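Delero House linen and clothing project
Progress report to the Stonell Fund, to the end of June

Work in the bedrooms is on schedule. Of the 500 items we undertook to sort, fold and put away, 180 are done. The rest are mostly winter bedding, still in the storeroom.

Clothes are now folded on the bed before they go into the drawers. We tried folding in the laundry first, but the bench there is too short and piles got mixed up between rooms. Dark and light colours are stacked together if they belong to the same resident.
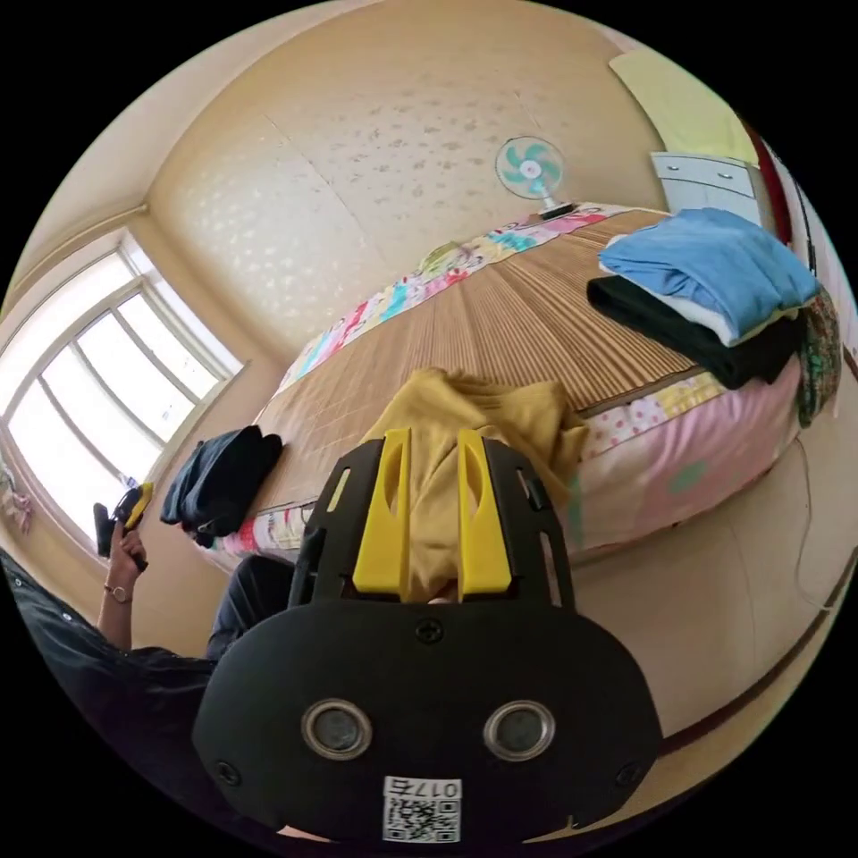
Sleeping mats stay on the beds through the warmer months, with the quilt underneath. Quilts will be washed when the mats come off — the large machine can take 2 at a time. Desk fans remain in the rooms until then.

Spending is within the grant. The main cost was drawer units from Sundqvist, and 8 more are on order. The Testex labels have not arrived, so names are being written on cotton tape and sewn in by hand. This is slower, and we ask that the labelling deadline be moved back by a month. No other changes to the budget or the plan are requested.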